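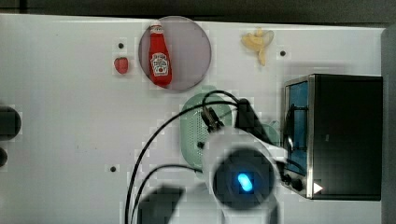
Ketchup bottle on a pink plate, with a toy strawberry beside it.

Brallham Storage Pantry: Frequently Asked Questions

Updated March 2026

Does ketchup have to go in the refrigerator?
An opened bottle keeps its color and flavor longer in the refrigerator. Many diners leave theirs on the table all day, but they go through a bottle quickly. At home, where one bottle can last for months, the door shelf is a better place. Unopened ketchup can stay in the cupboard until the date on the cap or label.

What about mustard and hot sauce?
Both hold up well because of the vinegar. Plain yellow mustard can sit in a cool cupboard for a few weeks after opening. Move it to the refrigerator if you use it slowly. Follow the label on any hot sauce made with fruit or fresh peppers.

And mayonnaise?
Refrigerate it once it is open. Use a clean spoon every time. Homemade mayonnaise should be made in small amounts and eaten within 4 days.

There is watery liquid on top of my mustard. Has it gone bad?
No. The liquid separates while the bottle stands still. Shake it with the cap closed. Throw the bottle out if you see mold, if the smell has changed or if the sides have swollen.

Can I store squeeze bottles upside down?
Yes, if the cap closes tightly. Wipe the opening first, or dried sauce will keep it from sealing. Bottles with narrow caps do better lying in a shallow bin.

Can I pour two half-empty bottles together?
We don't suggest it. The older sauce shortens the life of the newer one, and you lose track of the date. Finish one first.

How should I label jars?
Write the date you opened the jar on a piece of masking tape and put it on the lid. Permanent marker rubs off glass in the refrigerator. Our Lekness labels come in packs of 7 strips and can be peeled off after washing.

Which bin fits a refrigerator door?
The narrow Urrutia bin fits most door shelves. Measure the inside of the shelf from front to back before ordering, and leave a little room for your fingers. The wide version is meant for cupboards.

Can the bins go in the dishwasher?
Top rack only, without the heated dry setting. The lids should be washed by hand.

How do I get old ketchup off a cap?
Soak the cap in warm water with a drop of dish soap for ten minutes. Push a toothpick through the opening, rinse and let it dry fully.

How long does delivery take?
Orders leave our Bruleck warehouse within 2 working days. Orders placed over a holiday go out when the warehouse opens again.

Can I return an opened pack of labels?
Unopened packs only. Bins can be returned if they are clean and have the lid. Put form 507 in the box with your order number written on it. Refunds go back to the card you paid with.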